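Notebook | Entries | Shop calendar | Log in

August, 7:40 am

Girham building, second walkthrough with Gavin Aitken before the medical tubing line moves over from Tresberg. Shell is done. Punch list down to 50 items, mostly paint, door hardware and the dock leveler on the north side.

Clean room floor: epoxy has cured, but there are 2 soft spots by the east drain. Dalgleish will grind and recoat. No carts in there until they sign off.

Power: panel B is still on temporary feed. Washington Rangel wants the permanent feed in before any of the 6 extruders get set. I agree. Moving them twice would cost us more than the wait.

Hiring: Jinow sent over some 206 applications from the job fair. Gavin is sorting by shift first, then by bus route. Need the list before the parking plan goes to the city.

Bench, afternoon:

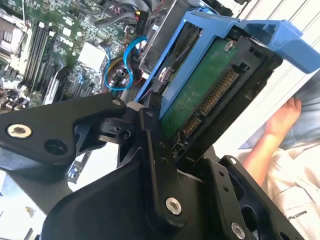

Blue drive carrier tilted out of the bay, case open.

Still open: badge readers, eyewash station tags, quote for the second air dryer. Ask Washington if the old Tresberg racking fits under the sprinkler heads.

Comments (2) | Share
Back to top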